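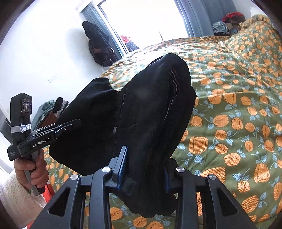

Dark clothes first: a black garment with a small gray rivet and a seam that shows a little pink.

Folding the dark pile, and other news from the laundry corner

Dear readers, in the last issue I promised to write about black clothes, and I received more letters about this than about the stain article and the ironing article together. So it seems that many of us have the same problem. We have a pile of dark things on the bed, it is evening, the lamp is weak, and we cannot see which is the front of the trousers and which is the back.

I learned to fold from my aunt in a house with one wardrobe for the whole family. She had a rule that the black things are folded first, while there is still daylight, and the colored things can wait until after dinner. I did not understand this rule when I was a child. Now I have my own home and many black trousers, and I follow it every week.

How do I find the front of a black garment? I do not look for it, I feel for it. The seams tell you most of what you need. On trousers, the seam at the back of the seat is longer than the one at the front, and on the usual jeans cut the small metal rivets sit at the corners of the pockets. When my thumb is on a rivet I know I am near the waist and I can turn the garment the right way. If the stitching is in a lighter color, this is even easier, and when I buy dark clothes now I look for such stitching in the shop.

After that I do the following. I hold the trousers by the waist and shake them two times, strongly. I put one leg on the other leg, so that the inside seams are together. I pull the point of the seat out flat, and I fold it in, to make a straight line. Then I fold from the bottom to the waist, and one time more. For a drawer I fold in three parts instead, and the trousers can stand up by themselves like books.

Please do not press the fold with your hand many times. Black cotton gets a pale line at the fold after some months, and no washing will bring the color back. Abilio Aranda, who had a small laundry on Gunawardena Street before he retired, wrote to me that he always changed the place of the fold a little when he knew that a garment would stay long on the shelf. I have tried it since September and I think he is right.

About fluff. Dark fabric takes fluff from everything, and mostly from towels and new knitwear. I wash the black things inside out and I never put them with a towel. For what remains I use a brush with short hair, always in one direction, from the waist down. The sticky rollers are good too, but I was using so many sheets that I stopped buying them.
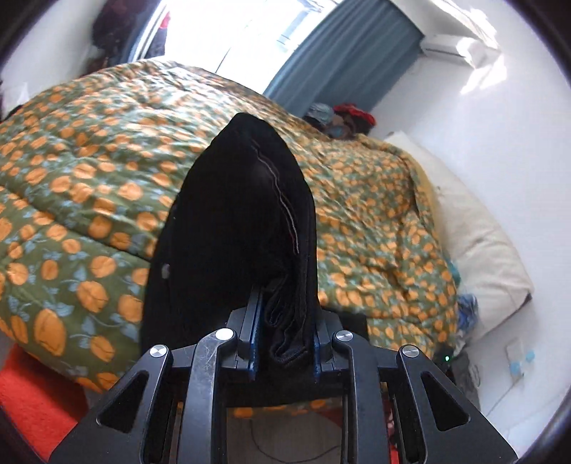 Where to fold is a question on which our readers do not agree. Trinidad Moya writes that she only folds on the kitchen table, standing up, and that the bed is "for people who want to stop after ten minutes." I understand her, but my kitchen table is small and always has something on it, so I belong to the bed people. A bed is wide, it is soft for the knees if you must kneel, and the clothes which wait can wait on the same surface. The difficulty is the cover. When the duvet is thick and quilted, and it is lying bunched up like the olive green one with the orange round fruits, you cannot make a flat fold on it, because the trousers follow every hill. On the other hand a cover with such a strong pattern is a good background for black, and you see at once where the garment ends. My advice is to pull the duvet straight before the first fold, also when you plan to change it the same day. And the pile of things to be folded, with the knits and the reds, should stay on one side, so that it does not slide over your finished work.

If the bed is really too soft, take a big tray or a piece of stiff cardboard and put it on the duvet. A reader from Bollbridge uses the back side of an old board game. I use a drawing board from my school years and it has lasted very well.

One more point on knits, as several of you asked. I do not hang them. I fold the arms to the back, then the bottom up to the neck, and I put the heaviest one at the lowest place in the pile. Red things I keep apart from pale things until I have washed them a few times, also in the drawer if they are a little damp. This happened to me with a white blouse and I do not want to repeat it.

Small notices

The clothes exchange is at the Sirkus hall again, from 4 in the afternoon. Please bring only things that are clean and folded. Last time we received around 121 pieces, and a big part of them came in bags without any folding, so the first hour went to sorting. Children's sizes are needed most of all, and winter trousers in any size.

The mending table will be there too. Bring your own buttons if you want them to match. We have black, white and brown thread, but we have no gray at the moment.

For the next issue I want to write about bed linen and the fitted sheet, which I still cannot fold in a beautiful way. If you have a method, send it to me in a few lines, and please say if your mattress is a deep one, as this changes everything with the corners.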